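Foil on striped carpet: depth holes and a planner that won't commit

gridmoth
Posts: 777
We're running floor pickup with a four-finger hand on the Kastum stack. Tape, cardboard and cloth are fine. Crumpled foil on striped carpet is not. The wrist camera segments it one cycle, loses it the next, and the planner throws out the grasp each time. Anyone solved this without retraining?

pell_v
Are you using depth for the mask? Foil gives you holes and spikes. I would drop depth for the object completely, fit a plane to the carpet, and project the color mask onto it.

gridmoth
Posts: 777
Yes, fused depth and color. Plane fit is easy enough, but then I have no height for the foil.

pell_v
You don't need it. Close just above the plane and let the contact threshold stop the fingers.

Torque_Nine
Disagree with that. Carpet pile gives you false contacts all day. We tried it at the Prarkonholm site and the hand kept stopping early. Retrain the segmenter. We labeled 2,000 wrist frames with Leclerc and the dropouts mostly went away.

pell_v
Your threshold was too low, then. 2,000 frames is a lot of labeling for one material.

gridmoth
Posts: 777
Tried the plane version this afternoon. The mask is steadier, but I found a second problem in the replay. The stripes change direction from tile to tile, and the tracker grabs those edges as features.
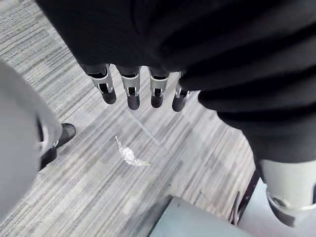 So I masked the fingers and the sleeve out of the tracker input and raised the minimum gradient. I also made the planner hold its last grasp for up to 700 ms before it is allowed to replan – that setting was at zero, my fault.

Torque_Nine
The hold is fine for a piece of foil. I wouldn't leave it on with feet near the hand. Does your collision check still run during the hold?

gridmoth
Posts: 777
It does, separate thread. Only the grasp target is frozen.

karst_b
If you're on the Nustton driver, check the timestamps too. Ours stamped color on arrival and depth on exposure, so the two never lined up while the wrist was moving.

gridmoth
Posts: 777
Same driver. Will check that before I label anything.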